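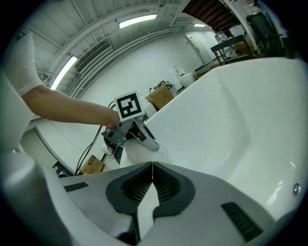
Clenier opened its Gistville site to visitors on 9th November, a Saturday, and I went with three people from our own safety group. We had asked to see how they write and enforce rules for collecting demonstrations with hand-held grippers. Our own rules are a page and a half long and mostly ignored.

Kulap Somboon runs the bathroom and kitchen tasks and took us through the morning. The site is set up with household fixtures, and operators work through a task list with a gripper in hand. Bathroom work has its own sheet, separate from the general one. She said the general sheet used to cover everything, until a review in June found that operators were reading the lines about drawers and skipping the rest.

The bathroom sheet starts with contact. Polished fittings are to be closed on slowly and released fully before the hand moves away. Twisting a spout is not allowed unless the task card says so. If the jaws slip on chrome, the operator opens them, backs off and starts the take again. The slipped take is kept and labeled as a slip. I asked whether people really label them. Somboon said most do now, and that spot checks catch the others.

Next comes the marker. The square marker on top of the gripper has to stay flat on its card and free of tape, fingerprints and water spots. A bent card means the gripper goes back to the bench. Operators are told to keep their free hand and their hair away from it. Sleeves must be short or pushed above the elbow, and rings and watches come off.

Cables got the longest discussion. The rule is that a hanging cable may not touch the floor or go over the rim into a tub. Sasaki, who looks after the equipment, wants them clipped to the forearm. The operators don't like the clips. For now the sheet says "clip or keep clear," and both sides seemed unhappy with the wording. Our group thought the clip should be required near any fixture that holds water — Sasaki agreed, Somboon wanted to try it first.

Reflections are handled in a short paragraph. Chrome and glossy acrylic pick up the room and the ceiling lights, and the sheet says to leave the lights as they are and write the fixture finish in the log. No wiping down or dulling of surfaces between takes.

Breaks are 3 minutes after every 20 of gripping. Ato, one of the operators, told us the timer was the best change of the year, though he would like it to be quieter.

The log had 1,403 entries for bathroom fixtures when we visited. We read a page of them. Most were complete. A few had no finish filled in, and one had the wrong fixture name, which Somboon corrected while we stood there.

We are copying the contact rules and the slip label as they stand. The cable wording we will write ourselves. Somboon has asked for a copy when it's done, and she is sending us the blank log page.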